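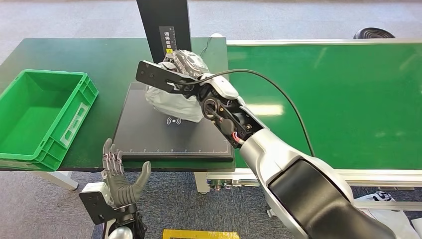 *Photo: Yamuna Nair*

2nd August. Quick one, laundry's on.

So the Golleck packing cell. Four people have asked now, and I've been lazy. Short version: like it, wouldn't buy it yet, might rent it again.

What you get: the two-handed unit, a bench, the black pad, a conveyor, a green crate, and a manual that is 103 pages and has no index. None. The rental was through Kolwood, who also wanted a 400 deposit that I'm still waiting to get back. (Rosaire if you're reading this, hello.)

Good stuff first. Soft plastic mailers! Everything we tried in April hated them. Crinkly, shiny, no flat side to grab. The flat plate on this one is much better with them. Dinesh kept a tally and it got 679 parcels off the pad over the week, 82 dropped. Not amazing. Better than the Steiner, which we gave up on by lunch.

Setup was easy-ish. Half a day, and most of that was me leveling the bench.

Now the gripes:

- wiring at the wrist. Too much of it on the outside for my taste, that cable loop especially. I want it tucked away or in a sleeve
- the finger hand is lovely and I barely used it. You can't get the cell without it, I asked
- support is email only. Sumathi wrote twice, got one anwser, and it was for a different model
- spare plates ship from Vernport, slow

Would I use it for boxes? No, overkill. For bags, in a small shop, with somebody near by to pick up the drops, yeah ok.

Price I'll put in the comments once they send me the new sheet. Also owe you the label printer post, I know, I know. Next week probaly.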